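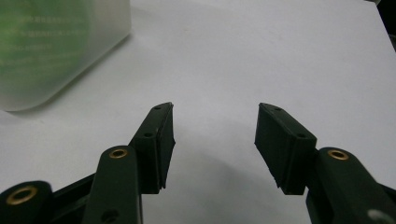 The white table has a way of getting into a house. Ours arrived in May, on the strength of a showroom visit during which neither of us ate, wrote or put down anything at all. By the end of the first week I knew the shape of every crumb.

A white top is sold as calm. Dennis Rudd, who has refinished other people's mistakes for most of his working life, calls it "a lamp for dirt." He has a brown table himself. He is unrepentant about it.

Makers keep bringing them out all the same. Bovska's list this season has a plain white one at the top, 117 dollars a month on installments if you can stand to look at the total. Saso does a cheaper version with thinner legs and the same stare. The salesman at Stelard told me that mine would "disappear into the room." It has not. The room has disappeared into it, along with two decent chairs I used to notice.

Keeping one clear is the real hobby. Babita Mishra runs a small bookbinding business from hers and wipes it down before each job with a damp cloth, then a dry one. She likes the way a stray thread shows up against it. She also likes that people hesitate to set a mug on it. "They hold the mug," she told me. "They stand there and hold it. I get more done."

Her rules are few. Nothing with turmeric goes near it. Newspaper stays on the chair. Pens have caps or they leave.

My household has tried to adopt these and has managed the one about turmeric, mostly by eating at the counter. The mail still lands on the table. So do keys, a bicycle light and a jar of screws from a shelf we no longer own. Every evening I move them to the sideboard, which is oak and has never complained, and for a while there is a great pale stretch of nothing to admire. Then somebody wants to do a jigsaw.

Last updated December 6, 2022

117 shares | 2 comments

Birthe Lauritsen
We had a white one for 9 years. Baking soda paste for ink, and do not let anyone near it with beets.

Sushil Chauhan
Buy a tablecloth.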